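Savo Boat Weeks: Frequently Asked Questions

Savo is a steel canal boat that we rent out by the week from the basin at Wetent. Most questions we get by email are answered on this page. If yours isn't, write to us through the contact form and Moataz Abdel Rahman will get back to you, usually the same evening.

BEFORE YOU BOOK

When is the boat available?
From April until the canal closes for winter maintenance. Weeks start and end on Wednesday. We don't do weekends or single nights.

How many people can sleep on board?
Four. There is a fixed double at the back and a dinette at the front that makes up into a second double. Children count as people for this purpose. A baby in a travel crib does not, but the crib has to be folded before anyone can get to the bathroom, so think about that first.

Do I need a license or any experience?
No license is needed on this canal. About half of our guests have never steered a boat. You get a lesson at the start, and we stay on board with you through the first lock.

Can I bring a dog?
Yes, one dog, any size. Bring its own bedding and a towel for muddy feet. Dogs are not allowed on the roof while the boat is moving.

How do I pay?
We take 25 percent when you book and the rest a month before you start. If you cancel after that we keep the full amount unless we can fill the week, in which case you get it back less the deposit.

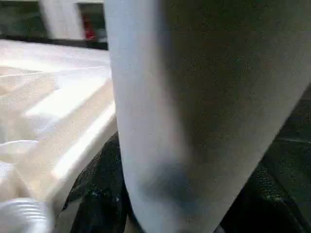 Light gray, close up.

ARRIVING

What time can we get on?
The boat is ready at 2 in the afternoon. Please don't come early. The previous guests leave in the morning and we need the hours between for cleaning, water, fuel and the pump-out.

Where do we park?
In the gravel lot behind the basin. It is free for boat guests. Leave the card we give you on the dashboard. The lot is not locked at night.

Is there a store nearby?
There is a small grocery in Wetent, five minutes on foot, with bread, milk and the usual canned goods. For a full shop go to the supermarket before you reach us. The next place to buy food by boat is Seppälä, and that is a day and a half away.

What should we pack?
Soft bags. Hard suitcases don't fit anywhere and you will be climbing over them all week. Bring shoes with a grip, a raincoat, gloves if you don't like handling rope, and a flashlight for each person. Sheets and dish towels are on board. Bath towels are not.

LIVING ON BOARD

How long does the water last?
The tank holds enough for four people for three days if showers are short. There are taps at Wetent, at the foot of the lock flight and at Seppälä. Filling from empty takes nearly 80 minutes at the lock flight, where the pressure is poor, and much less at the other two. Fill up whenever you pass a tap and there is no line.

Is there power for phones and laptops?
The outlets run at 12 volts and take a car-type plug, so bring a car charger. There is an inverter for laptops and camera batteries. Hair dryers, kettles and toasters will trip it. The kettle on board goes on the stove.

How does the heating work?
Savo has an Emach diesel heater that feeds the radiators and the hot water. Press the button once and wait. It takes a few minutes to start and makes a ticking noise while it does so. Do not press the button again during that time. If it shuts itself off, run the engine for half an hour and then try again, because a low battery is nearly always the cause.

What about the toilet?
It is a pump-out toilet with a tank that lasts a week. Nothing goes in it except what you would expect, and only the paper we supply. Wipes block the pipe. If the pipe has to be cleared we charge for it.

Is there internet?
Only what your phone can pick up. Signal is fair as far as the lock flight and bad after that, with a decent patch near the bridge at Seppälä.
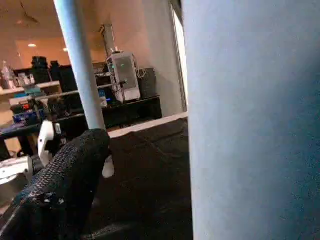
OUT ON THE CANAL

How far can we get in a week?
To Seppälä and back without hurrying. Plan on five hours of cruising a day and you will have one full day to spare there. Some crews go on to the lake, but that means long days both ways and no time to stop for a walk or a proper lunch.

Where can we stop for the night?
Anywhere on the towpath side unless a sign says otherwise. Stay clear of bends, bridges and lock landings. We give you a marked map with the spots we like. The one below the second lock is good for shade but has rings only, so you won't need the stakes.

Can we cruise after dark?
No. The insurance doesn't cover it. Be tied up by sunset.

How fast should we go?
Walking pace, and slower past moored boats. If a wave is breaking along the bank behind you, ease off.

What if something goes wrong?
Call the number on the card by the steps. We answer from 8 in the morning until 10 at night. For a rope around the propeller, turn the engine off, take out the key and call us before you lift the hatch. If you run aground, try reverse gently and move everyone to the side that is afloat. That usually does it.

GOING HOME

When do we have to be back?
By 9 on the last morning. Most people moor just outside the basin the night before and come in after breakfast.

Do we have to clean?
Wash your dishes, take out the trash and strip the beds. We do the rest.

I left something on board. Can you mail it?
Yes, at your cost. We keep lost items until the end of the season, and after that they go to the thrift store in Wetent.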